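Clubs > Robotics > Kit reviews

Review: Curkano arm simulator, club licence
July. By the Hulme after-school robotics club leader

Print this page | E-mail this page

We bought the Curkano simulator for the club in spring, when our one real arm was away for repair and 24 pupils were sharing a box of servos. The club licence lets two machines run at once, and we ran it on the school's older desktops.

Installation took most of a lunch break. The download comes from Skotetti, who sell it here, and the key has to be typed in by hand on each machine. After that it opened without trouble. The menus are plain and the pupils found the joint sliders before I had finished explaining them.

Our main project was block stacking, the set task for the Gorkport schools round. Pupils write a short script that moves the arm, closes the gripper and lifts. The editor marks errors by line, but the messages are short and some are no help to a beginner. "Target out of range" covers at least three different mistakes. I ended up keeping a list on the whiteboard.

Gripping is the best part. A block taken too near its edge slips, as it does with our own arm, and the younger ones learned to check their heights. Shadows help with judging position over the table, though they slow our machines down and we turned them off for longer runs.

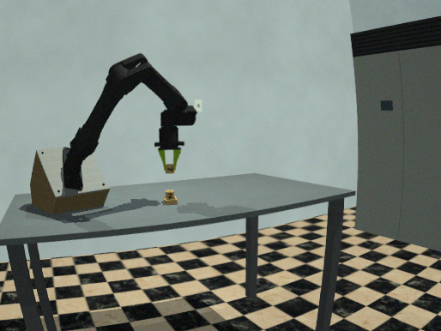 Stacking task: one cube in the green gripper, cube 2 on the table below.

The camera is awkward. It resets each time a script is reloaded, and one group gave up moving it. Saved files are small, but the program keeps only the last 66 runs, so copy anything you want for the project folder.

The manual is thin on wrist angles. We used our own notes from last year.

I would buy it again for a club that has some Python already. For complete beginners I would wait for the block editor, which is listed as coming.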